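Refill pantry opens at Cornonside community hall

A refill pantry has opened in the side room of the Cornonside community hall, where residents can buy rice, lentils, oats, flour, spices and tea by weight. It is open from 9 in the morning until early afternoon and runs through the end of May, when the hall will decide whether to keep it going.

Shoppers may bring their own containers or buy one of the square glass jars with black lids sold at the counter. Containers brought from home should be clean, dry and empty. Each one is weighed before filling, and the weight is written on a paper sticker so it does not have to be checked again on the next visit.

Anitha Kurup, who runs the pantry, said the trial had a budget of $2,435, most of it spent on scales, shelving and the first order of dry goods. There are 21 items on the opening list.

"People asked for small amounts," Kurup said. "If a recipe needs two spoons of cumin, you can come in and buy two spoons of cumin."
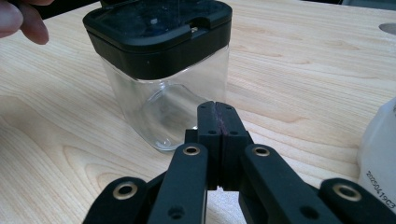

Spices start at a minimum charge of 50 cents. Flour and oats are limited to 3 pounds per household for now, until the second delivery arrives from Ehlers, the wholesaler supplying the pantry.

Jars may be returned for a refund if the glass is not chipped and the lid still closes. Payment is by card or cash. The entrance is on the parking lot side of the hall.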